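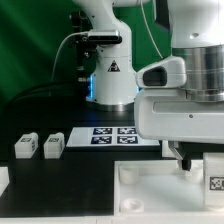 Hopkin two-arm bench cell: review after one trial at Gunwood
January 13, 2020

The Hopkin cell is sold as a bench unit for small-batch parts handling. It comes as two arms, a tray set, a software licence called Tister and a set of printed markers for parts and fixtures. We ran it at the Gunwood workshop in Siltley for 36 shifts, on work previously done by hand: moving small plastic parts between the bench and a tray.

Setting up took 4 shifts. Most of that went on marker placement and on the reach limits between the two arms, which share the bench and can be told to give way to each other. The manual covers this in one paragraph. It needs a chapter.

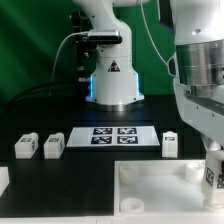
Does the cell reduce the number of people needed at the bench?
At Gunwood the number stayed the same. The two operators per shift now load trays, clear stops and check finished parts, and the hand transfer has gone.

Cycle time is steady but slower than a practised operator over short runs. The cell overtakes on batches of 300 or more, where people tire and take breaks. Below that, changeover time cancels the gain. Tister stores job settings by tray type, and recalling one is quick. Creating a new one is slow, and the menus use terms that operators had to have explained.

Stops were the main complaint. A marker that is dirty or turned away from the sensor halts the job, and the message gives a code only. We pinned a list of codes to the wall. Wiping the markers is now part of the start-of-shift routine. 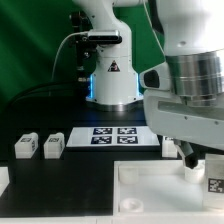

How much training do operators need?
Plan on 3 sessions for daily running, covering loading, restart and the stop codes. Editing a job takes longer, and we would limit it to one trained person per shift.

The work has changed in kind. Wrist strain reports fell during the trial. Against that, operators spend more of the shift standing and watching, and several asked for shorter turns at the cell. We moved to rotation halfway through and would start with it next time. Grading is unresolved: clearing faults is skilled work, and the present job description does not mention it.
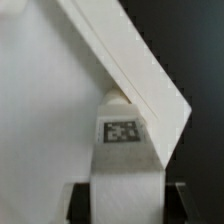 One operator on the late shift disagreed with the point about watching, saying that the waiting was fine and the real problem was being called back from another bench for a stop that took seconds to clear. A light or a pager would have helped more than rotation, in that view. Hopkin lists a remote alert as an extra, which we did not order.

Build quality: good.
Documentation: poor.
Software: adequate once jobs are set up.
Suited to: long runs of a few part types.
Not suited to: frequent changeovers.

Gunwood is keeping the cell on the long runs and has returned the short ones to the hand benches. The remote alert has been added to the next order.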